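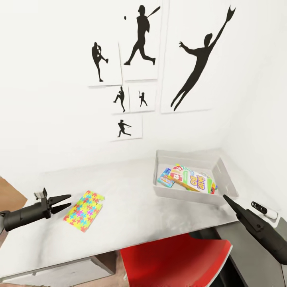

An Open Day at the Pilon Courthouse

Home | Visits | Letters | Archive | About

February 16, 2021

The district court at Pilon opens its doors to the public once a year, and the public, for the most part, lets it. I went because I have written about judges for 7 years and had never seen where they keep their coats.

You come in past a metal detector that objected to my belt, my keys and, after those were gone, me. A clerk named Ritu Thakur waved me through and handed me a visitor's badge with a number on it, 257. I asked if there had really been that many people ahead of me. She said they started the badges at 200.

The tour was led by Vikas Rana, deputy registrar, a man who can say "pursuant to" while walking backward down a staircase. He showed us four courtrooms. Three were locked, so we admired the doors. In the fourth we were allowed to sit anywhere except the judge's chair, and everyone spent the next ten minutes looking at the judge's chair.

Then came questions. A man in a good overcoat wanted to know who picks the chief judge. Rana explained that the regional council sends up a list, the ministry sends it back, and the council sends up the same list in a different order. The current chief, Manju Bhardwaj, was appointed this way last April. Had she been first on the list? "She was on the list," said Rana, and moved us along to the records room.

The records room is the best part. It smells like an old suitcase. Land disputes have a wall to themselves, and one of them, a quarrel over a ditch in Skumolura, has outlived both families' lawyers. The ditch has been filled in.

Judge Bhardwaj came down at the end and spoke for a few minutes about independence of the courts. It was a decent speech - short, and she looked at us and hardly ever at her notes. Someone asked about the new appointments bill. She said she could not comment on pending legislation, with the face of a person who had plenty of comments.

Tea was served in the corridor. The biscuits ran out before the officials did. I got my belt back.

Comments

Siu-fong Hsu: The ditch case! My aunt worked in that building and it was already old then.

Shivam Nautiyal: Did they at least tell you when the bill gets its hearing? I can't find it anywhere.

Firasitz: Went two years ago. Same locked doors.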